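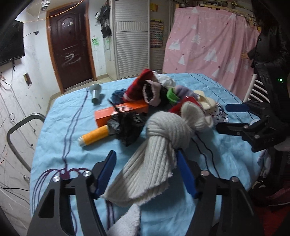

Recording sock sorting demos with two hand grippers, quick notes. Charge both the night before, Monday mornings are no time to find a flat one. Two people is fine, one gripper each, heap in the middle of the table, work from your own side. Mix the heap properly – red next to pink, bright green, something fuzzy, a ribbed one with a knot in it. Leave a few non-socks in as well, a box or a bit of black mesh. The Koltska set had only clean matching pairs and the model fell over on anything else.

Put a cloth down first. Bare table = fingers skidding.

Start recording, hold still for 3 seconds, then go. One sock per grasp. Lift, move clear of the heap, put down, open fully. Dont drag. If you drop it carry on, pick it up again, keep the take – drops are useful.

Stop after 22 socks or when your wrist goes. Reshuffle by hand between takes, not with the fingers.

Naming: Osby, then room, then take number. No spaces!! Tolera Admasu checks teh uploads and will bounce them back.

Bin a take only if the view was blocked or both grippers had the same sock for more than 2 seconds. Target for Belotside is 1,000 good grasps. Log yours before you leave.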